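Amport cherche des gens qui savent essuyer une table

Vous faites les vitres chez votre mère et elle repasse derrière vous ? Votre candidature nous intéresse quand même. L'atelier Gulon recrute 30 participants pour une étude sur les gestes du ménage ordinaire : vaporiser, plier le chiffon, frotter, recommencer du côté propre. Aucune expérience demandée - les maniaques sont admis, les autres aussi.

Les séances se font assis ou debout. Prévoir un tee-shirt qui ne craint rien.
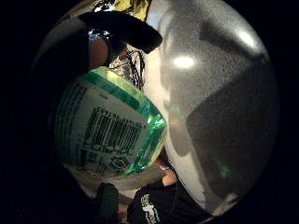
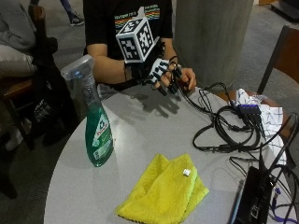
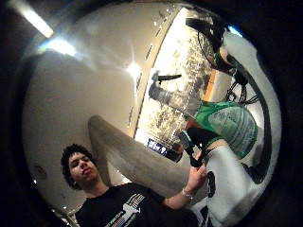

L'atelier Gulon. Sur la deuxième photo, le produit à vitres et le chiffon jaune.

Il faut avoir 18 ans, deux mains disponibles et une certaine tolérance à la répétition. Indemnité : 200 euros pour l'ensemble des séances, versés après la dernière et pas avant, inutile de demander à Decha. Allergiques aux produits ménagers, s'abstenir.

Candidatures auprès de Lorena Núñez, à l'accueil d'Amport, avant le 2024-07-05. Pas de lettre de motivation - on a essayé en May, on a lu des choses sur l'amour du chiffon.

Commentaires

Jellora
On peut venir à deux ? Mon mari aurait besoin d'entraînement.

Decha Thongdee
Oui, mais chacun sa table.

Dong
200 euros net ou brut ?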